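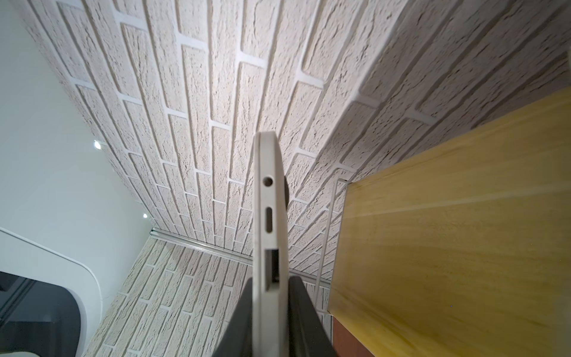 Re: Brakora two-arm kit, is the rental worth it?

Hello all,

I promised a longer answer in February and then I was silent, sorry for this. We have now used the Brakora kit long enough that I can say something useful. I quote the original question first, so that the people who read only the digest can follow.

> We are a small repair and refurbishing shop, and we look at the
> Brakora two-arm kit with the Tillgate service plan. Their sales
> page says it is good for handling laptops and tablets between
> test steps. Has anybody on the list used it for real work? I am
> mostly interested in these points:
>
> 1. Are the grippers gentle enough for a thin case?
> 2. Do the wrist cameras help, or do you need only the fixed one?
> 3. How much of the setup can we do without their technician?
> 4. Is the service plan necessary in the first year?
>
> We compared it on paper with the Barbu single arm, which is
> cheaper, but we are afraid that one arm is not enough for
> a laptop.

I will answer in your order, more or less. Please keep in mind that we handle only laptops, so for tablets I cannot tell you anything.

1. Grippers

The short answer is yes, after you change the settings. The kit arrives with the grip force at a middle value, and for our thinnest machines this was too much for my taste. I did not see damage, but I did not want to wait for it either. We lowered the force in small steps until a machine slipped, and then went up two steps. The value is saved per product type, so you do this work once for every model you handle. We have 6 types saved at the moment.

The fingers are narrow at the tip, and this is good and bad. It is good when you want to hold near a port and leave it free for a cable. It is bad if your program is a little wrong, because then the tip can go where the cable should go. My advice is to teach the grip points by hand for the first product and to copy them only when the next product has the ports in the same place. I lost most of an afternoon on a copied program where the ports were on the other side.

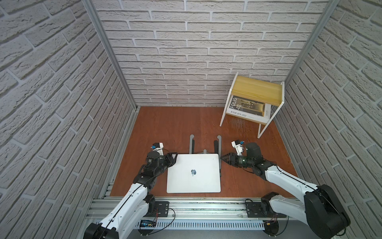

The two arms are the real reason to take this kit and not the Barbu. A closed laptop is wide and flat, and with one arm you need a fixture or a suction tool to take it from a stand. With two you can come from both sides, and the stand can stay very simple. Ours is an ordinary gray metal one with two upright prongs at the back, and the grippers go to the left and right edges of the lid. What you must check is the order of the movements. If one arm closes earlier than the other, it pushes the laptop sideways on the stand. In the software there is a "wait for partner" option, and it is off by default. I do not understand why. Turn it on.

2. Wrist cameras

I was sure before that we would not need them. Now I would not buy the kit without them. The fixed camera is fine for knowing where the stand is and how the laptop lies on it. For a port you want to look from close, and from the side. A grip can look correct from above while the case is turned by a few degrees in the fingers, and you find it only when the plug does not go in.

There is one weak point, and it is light. If you have walls with a rough surface, or a shiny table, the automatic exposure changes when the wrist turns. We fixed the exposure by hand and it became much better. The manual explains this on page 200, in a chapter with the name "Advanced", where a beginner will not look for it.
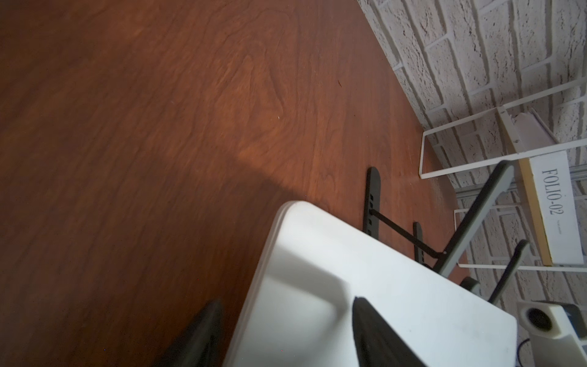

Also do the camera calibration again after you change the fingers. The software does not ask you for it. We changed ours one time and then wondered why every approach was a little too far to the left.

3. Setup

Mechanically it is easy. The arms are bolted to one rail and you can move them along it before you tighten. Mark the position with a pen when you are satisfied – you will want to find it again. The technician from Tillgate was here for the first start, and I would pay for this visit again. He did the homing and the safety limits faster than I could read about them. The rest we did without him.

The cables are not so nice. They are long enough, but the clips in the box are weak, and we replaced them with better ones from Drostora.

4. Service plan

We paid 864 for the year, and there is a smaller plan for 621 without the on-site visits. After the first start we opened three tickets, and all three were solved by e-mail. So for the second year I will take the smaller one. If you have nobody in the shop who likes to read log files, take the bigger.

What I still do not know is how long the finger pads live. Ours look fine, but we do not run the whole day. If somebody on the list has used them in two shifts, please write. I can also send our settings file to anyone who wants it, only tell me which software version you have, the old format does not open in the new one.

Best regards from the test bench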